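Skirkier: fan and temperature logs from small PCs

README, last touched 7 Nov 2022

Skirkier is a pile of cooling logs from desktop machines, collected because Bart Verbruggen was tired of arguing about fan noise on the strength of one screenshot. It holds 93 runs from 14 machines. Each run is one text file with one reading per second, plus a notes file in whatever mood the person running the test was in.

The logs were made with Pundeo, our own little recorder. It reads the board sensors and writes them down, and that's the whole feature list. If you want graphs, you own a spreadsheet. 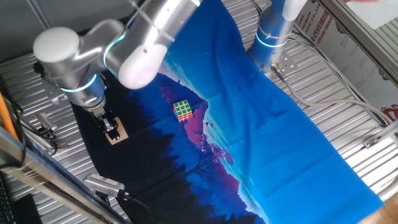
Columns, left to right: seconds since start, processor temperature in Celsius, case temperature, fan speed in rpm, fan duty in percent, load label. The load label is one of idle, web, compile or cook. "Cook" means every core busy until the run ends or the owner loses their nerve.

A blank fan speed means the sensor gave no answer. A zero means the fan reported that it was stopped. Please don't merge the two. Somebody did in February, and for a while we had the quietest computers in the world.

Things to know before you plot anything

Runs marked "Maes" use the Maes fan curve, which holds the fan at 2000 rpm until the processor gets properly warm and then goes straight to 3000. It was meant to be gentle. Runs marked "Marnent" use a sloped curve that climbs slowly and, to most ears, sounds less like a hair dryer being tested.

Case temperature comes from a loose probe, and where the probe ended up depends on who taped it in. Compare case temperatures within one machine only. Between machines they are gossip.
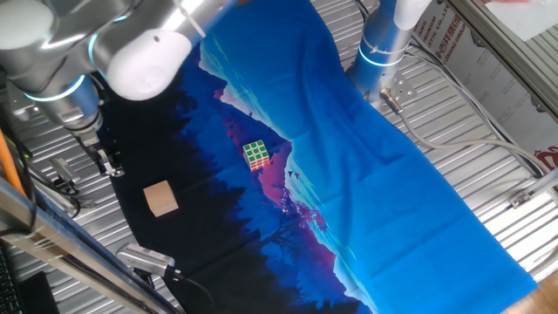
Cable routing gets its own line in the notes file, as it changes the airflow more than several of the fans we paid for. The values are "tied", "loose" and "unknown". Tied means every lead near the intake is held down. A single zip tie, like the thin white one across the upper part of the arm, if that's what it is and not a strap, doesn't earn the word by itself. A lead wandering off diagonally like the gray one over the ribbed metal would be down as loose, however tidy it looks to its owner.

Room temperature is in the notes too, read off a wall thermometer. It's good to roughly a degree, on a day when whoever read it had their glasses.

Known problems

Two machines report fan speed in steps, so their plots look like stairs. One machine's clock drifts. Its files have "drift" in the name and we left them in because the owner asked nicely.

Dust was never measured. The field exists, and it says "some".

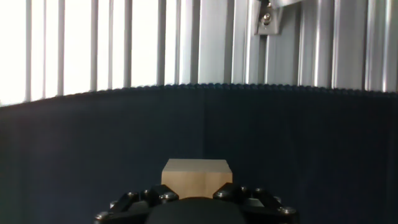

Wooden block held in a black gripper, ribbed metal wall behind.

Use and changes

Use the logs for anything you like, and say where they came from. Corrections go to Bart with the run number in the subject line. He'll fix wrong labels and missing notes, but he won't smooth the temperatures, and he has been asked.

Next release: more idle runs, and a second probe if the tape holds.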